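Two grippers, one simulated kitchen, and a long weekend that ran into Monday. A thread, and I'm sorry in advance for the length of it.
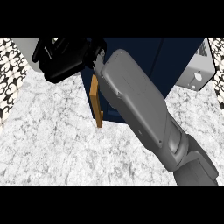 1/ I've been comparing two gripper models in simulation for our little arm project, and I finally have enough runs to say something useful. The contenders are the Ernen (the angular black one with the blocky housing) and the Drelari, which is slimmer and has softer pads. Same arm, same controller, same camera placement. The object is the tall wooden block standing on its narrow end on that marble floor, and I have come to know this block better than I know some of my cousins. From this camera the gray forearm covers part of the block's right edge, and that little bit of overlap ended up mattering a lot more than I expected, so keep it in mind for post 6.

2/ The task is simple to say out loud. Reach down, close on the block, lift it, put it back upright a short distance away. Anyone who has tried to stand a plank on its end at home will know where this goes. Picking it up is the easy half!

3/ A word about setup for those who asked last time. Each gripper got 89 starting positions, the same 89 for both, and I ran every one of them with the same seed. I did not tune anything between grippers except the closing width, because the fingers are simply different lengths and it would have been silly to pretend otherwise. Bernadette Bellamy talked me out of tuning more than that, and she was right (she usually is, and she's very gracious about it).

4/ Grasping first. The Ernen was lovely here. It comes in at an angle, the fingers close firmly, and once it has the block it really has it. The Drelari took more tries to find a good hold and sometimes pinched too close to the top, and then the block would swing like a pendulum all the way up. If your job is grab and toss in a bin, you can stop reading and go with the Ernen with my blessing.

5/ Placing is where it flipped. The Ernen opens with a bit of a kick in the model, and a narrow block doesn't forgive a kick. Over it goes. The Drelari lets go gently, and the block mostly stays where you put it. I watched so many blocks fall over on Saturday that my daughter started making the thud noise for me from the couch.

6/ Okay, the camera business. My policy only gets one view, the one you see up top. When the forearm swings across the block, the estimate of its right side gets mushy, and the gripper drifts left to compensate. I blamed the Ernen for this for most of a day. Then I tried the Drelari from the same starts and got the same drift. It was the view all along, poor Ernen.

7/ Tomos Hopkin suggested raising the camera and pulling it back toward the wall. It helped on the reach, but the fingertips got so small in the image that closing got sloppier. Then I tried swinging it round to the left side, which I liked best, although the gripper housing gets in the way near the end of the approach. There is no free lunch with a single camera, and I'd love to hear from anybody who has settled on a spot they're happy with.

8/ A second camera on the wrist is the obvious answer and yes, three of you have already messaged me to say so, thank you, I do read them all. It's next. I wanted to see how far one view would go first, partly out of stubbornness and partly because our real arm doesn't have a free cable for another one yet.

9/ Controllers! I ran everything with plain position control to start with, then swapped in the compliant controller from the Okafor package. With the Ernen it made a real difference to placing, since the arm gives a little when the block touches down and the kick on release has somewhere to go. With the Drelari I could hardly tell the two apart. So if you're stuck with a stiff gripper, try a softer controller before you go shopping.

10/ One trap if you do try it. The compliant controller defaults to an update rate of 20 Hz and my simulation was expecting something quite a bit faster, so for the first batch the arm wobbled its way down like it had just come off a boat. I threw that batch out. Check your rates, friends. Put it on a sticky note. I now have a sticky note.

11/ Counting the camera trials and the controller swaps, I logged 2558 runs by Monday evening, bad batch left out. Most of them are very boring. A few are wonderful, like the one where the Ernen dropped the block, the block bounced, and it landed standing up exactly on the target. My script scored it as a success and I haven't had the heart to fix the rule yet. (I will. Shireen Zulu has opened an issue about it and she will not let it go.)

12/ Things I don't trust yet. Friction, mostly. The marble floor and the block share one friction value in my setup, and it was a guess. I also have the finger pads on the Drelari modeled as plain rigid surfaces with extra grip, and real soft pads squish and creep. Barrett Obi has a physical Drelari in his lab and says his lets go less cleanly than mine does. I believe him over my laptop every time.

13/ So where am I leaning? For our project, which is mostly tidying things onto shelves and standing them up neatly, I'd pick the Drelari with position control and spend the saved effort on the wrist camera. For anyone doing heavier picking, Ernen plus the compliant controller is a very good pair, and I was sorry to put it back in the drawer, so to speak.

14/ A few of you asked about the Cluvari as well. I have the model files but the joint limits look wrong to me (the fingers pass right through each other when it closes fully, which is a neat trick). I've written to the person who converted them. If you have a clean copy, please send it my way and I'll run the same starts on it.

15/ Vaughn Szabo asked whether the block was too easy and whether I should try mugs. Vaughn, I say this with affection, I have not slept enough for mugs. Maybe in November. I'll post the starting positions and the scoring script once the bouncing block rule is sorted, and if you spot anything daft in my setup before then, my replies are open.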